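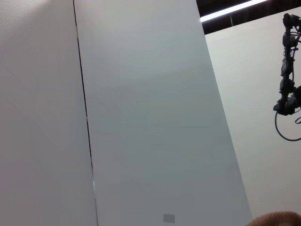
Figure 4. Wrist camera view from the Valtbridge open day. Two pale panels meet at a dark seam close to the camera; a black arm and its cable hang against the white wall behind.

Kamrul Siriwardena and Leopold Prantl
September

5. The open day as a test of the demonstration procedure

5.1 Setting and purpose

The laboratory at Valtbridge opens its doors to the public once a year, on a Sunday. In earlier years the robots were shown running fixed routines behind a barrier, and visitors were given a printed sheet to take home. For the present study we replaced the fixed routines with live work under the Otari control software, so that visitors could watch the same handling tasks that are reported in Section 4. The purpose was twofold. We wished to learn whether the procedure would hold up outside normal working conditions, with talk and movement on all sides, and we wished to record what members of the public took from watching it.

A total of 200 visitors were admitted over the day in groups of no more than 14. Each group stayed for one demonstration and was then led to the seminar room for questions. The group size was set by the floor area and was agreed with the building office beforehand. Children were admitted with an adult.

5.2 Conduct of the demonstrations

Each demonstration began with a short spoken introduction, after which the operator started the task and stepped back to the marked line. The introduction was given by one of the two authors in turn from the same written text. The operator did not speak during the task. We had considered a running commentary and decided against it after a rehearsal in which the speaker fell behind the machine and had to guess at what it had just done.

The wrist camera view was shown on a screen beside the work area. Figure 4 gives one such view. Large flat surfaces close to the camera take up most of the picture, and the rest of the room is confined to a smaller area on the right, past the slanted edge of the central panel. Views of this kind matter to the method because a plain surface offers little for the position estimate to work with. In Figure 4 the most useful features on the near surfaces are the seam between the panels and the small grey patch low on the central one. The ceiling light is the brightest thing in the view and would dominate an exposure setting based on the whole picture; the Otari settings for the day therefore gave more weight to the lower half.

Visitors found such views hard to follow. Several asked which way up the camera was, and one group took the second arm to be a reflection of the first. From the third group onwards we added two sentences to the introduction, explaining that the screen showed what was in front of the wrist and that the picture would swing as the wrist turned. Questions on this point became less frequent afterwards, although they did not stop.

5.3 Records kept

For every demonstration the operator noted the start time, the task, any stop and the reason for it. Joint positions and camera pictures were stored by the control software in the usual way. The wrist camera store was capped at 1000 pictures for each demonstration, and later pictures were dropped once the cap had been reached. This happened only in the longest session of the afternoon, and the loss does not affect the results given below.

Visitors were invited to fill in a card on leaving the seminar room. The card asked what the robot had been doing, whether anything had been unclear, and whether the visitor would be content to stand next to such a machine at work. We received 90 completed cards. They were read by both authors separately and sorted under headings drawn up in advance. Where the two readings differed, the card was discussed until a single heading could be agreed.

5.4 Findings

Most of the stops during the day were called by the operator. The commonest reason was a visitor leaning over the line to see the screen, which had been placed too low for people at the back. The remaining stops came from the software, which halts the arm when its position estimate becomes uncertain. These stops were short, and work was resumed from the last safe position in every case. We note that the same behaviour under laboratory conditions had been regarded as a fault to be reduced. On the open day it was received rather differently: a number of cards named the pause as the moment at which the visitor felt most at ease with the machine.

Answers to the first question on the card were mixed. Many visitors gave a correct account of the task in their own words. Others described the arm as searching or looking round, which is a fair reading of the movement but does not match its aim. The slow approach used near large surfaces appears to be the source of this impression. The approach speed is limited for safety and we do not propose to raise it for the sake of an audience.

The question about standing next to the machine divided visitors by occupation more clearly than by age. Those who wrote that they worked in a warehouse or a factory were the most willing and also the most exact in their conditions. One card, from an employee of the packaging firm Schnyder, asked for the stop button to be reachable with either hand. The button has since been moved to a post at the middle of the line.

5.5 Limits

The visitors had chosen to attend and cannot stand for the wider public. The cards were filled in after the question session, so that some answers will repeat what was said there. The change to the introduction after the second group means that the first two groups should be read apart from the others. Finally, the demonstrations used a single room and one set of tasks. A second open day is planned at the Justano site, where daylight enters from one side and the exposure settings will have to be chosen again.

Reader comments

M. from Valtbridge
I was in one of the morning groups with my daughter. The screen was indeed too low. We enjoyed it all the same and she has been drawing arms ever since.

Packing line lead
Could the authors publish the wording of the card? We would like to use it when our own trial starts.

L. Prantl (author)
The full wording will be placed with the supplementary material. The two sentences added to the introduction will be included with it.

Second-year student
In 5.2, was the extra weight on the lower half kept for the whole day or only near flat surfaces? The text could be read either way.

L. Prantl (author)
It was kept for the whole day.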